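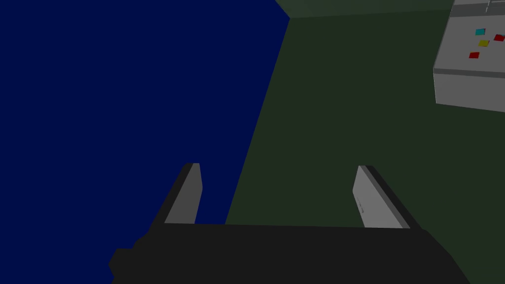

Rachid Ouazzani asked whether the people on the bench would still have a say in the order of work once the arm was doing the picking. They do, and this section sets out how. Read it before you change any station settings.

Section 6: Rehearsing a sorting job before it goes to the floor

Every new job at Derketero is first run in Una, the simulator, and only then on the real station. The person who used to sort by hand is now the job lead. Job leads write the pick order, watch the rehearsal and sign the job off. They no longer stand at the bench for the whole shift, but they must stay within reach of the stop button whenever the arm is live.

Before you start

You need a job lead login and the job sheet. Ask Leonidas Lambrakis if your login has not been set up.

Setting up the rehearsal

1. Open Una and choose Rehearse from the station menu.
2. Load the block sorting practice job. Use this for training even if you have your own job ready.
3. Select the gripper view and check that the fingers are open.
4. Enter the pick order by colour. Red blocks are entered as one group unless the job sheet says otherwise.
5. Set the approach speed to 34. Do not raise it on a first run.
6. Press Run and watch the whole job. If the arm picks in the wrong order, press Hold, correct the list and go back to the first pick.
7. Save the run under your own name.

Note: Una keeps the last 1,548 runs. Older ones are removed without warning, so export any you want to keep.

Signing off

8. Fill in the sign-off page. A second job lead must read it and add their initials.
9. Send the job to the floor. The station will show Waiting until someone at the bench accepts it.

CAUTION: A clean rehearsal does not clear the real bench. Walk round the station and check for hands, tools and loose packaging before you accept the job.

CAUTION: Never reach between the fingers to straighten a part. Press Stop first and wait for the steady amber light.

Changes to shifts

Bench staff moving to job lead work spend their first 6 shifts paired with an experienced lead. Hand sorting stays on the rota for odd sizes and returns. If you would like to remain on hand sorting, tell your supervisor before the March rota is printed.

For fault codes, go to Section 7.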